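About Brestard Bench

Grippers, arms, cameras, controllers. We try them out so you don't have to guess.
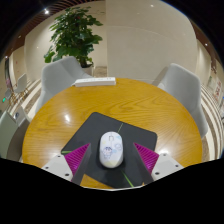
Ribbed fingers either side of a computer mouse, pad on a round wooden table.

Who we are

Small outfit, based in Cluswood. Started with one borrowed bench and a box of fingers that didn't fit anything. Now 17 grippers on the shelf and a second room at Bumgate, mostly for arms. Still short of shelves.

What we do

You send us the kit, or tell us which kit you're stuck between. We run it on ordinary things. Mice, mugs, pens, keys, soft packets, stuff with a round shell and not much to hold on to. Hand-held first, then on an arm if the job needs it. Same objects, same table, same person holding the tool for both sides of a comparison.

Fingers get the most bench time. Ribbed or smooth, pointed or blunt, stiff or bendy. A tip that slides nicely under a thin edge can be hopeless on a curved one, and the spec sheet wont say. We also look at where the camera sits, how much of the object the fingers hide on the way in, and how fast a controller closes them once told to.

The long test is 4000 grips per pair of fingers. Dull to do, very useful to read.

What you get

A short report, seven pages at most. Failed grips go in with the good ones. Raw video if you want it. No scores out of ten, we tried that and people only read the score.

Who we work with

Makers, labs, a few colleges, one or two warehouses. The Iwasaki comparison (two controllers, one arm) is the job people usualy ask about, and a write-up is on the Reports page.

Visits

Cluswood is open most Saturday mornings. Bring something awkward to pick up. Ring first, the bell is broken. Parking round the back.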